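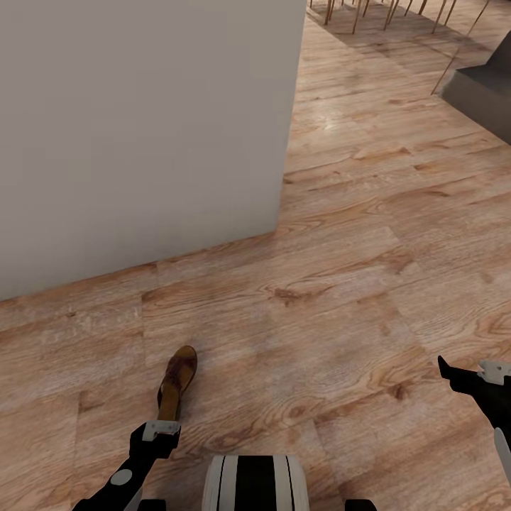
Wood-look floor beside a plain grey block (computer render).

I closed my Murkesero account in February and I've had a few questions about it, so I'm putting the details in one place.

I send $300 home every month. For years I did it at a Murkesero counter inside a corner shop, paying cash, and the money was picked up at the other end the same afternoon. The fee was on the receipt and I never thought much about it. What I didn't look at was the exchange rate. When I finally sat down with a year of receipts I found the rate was always a bit worse than the one on the news, and over the year that gap had cost me more than the fees had.

I tried two others. Widano is app only. You pay from your bank account and it goes into a bank account. The fee is $2 and the rate was close to the published one each time I checked. The first transfer was slow while they looked at my ID. After that they arrived overnight.

Raner has no fee at all, but the rate moves the cost back in. On the same $300 it delivered less than Widano did after the $2 was taken off. I used it once and haven't been back.

The trouble with Widano is that my aunt doesn't have a bank account and doesn't want one. She collects cash, and the nearest pickup place that isn't a Murkesero agent is an 80 minute bus ride from her house. So her share now goes to my cousin's account and he takes it round to her. It works, but it does depend on my cousin.

I also own a small number of shares in Waaka, the company that runs Raner. I bought 40 of them before I'd ever used the service, and I probably should have done it in the other order. They're down a little. The annual report says customer numbers are growing, but the amount earned on each transfer keeps falling, and I can't see what stops that. Anyone with an app can cut the rate again — and people like me will move for a few dollars. I'm keeping the shares for now, mostly out of laziness, and I won't be adding to them.

If you're comparing services yourself, ignore the fee to begin with. Put the same amount into each one at the same time of day and write down what arrives in the other currency. I do it at 7 pm after dinner, and I keep the results in a notebook next to the phone charger.

I'll check Widano's rate again when my next transfer is due.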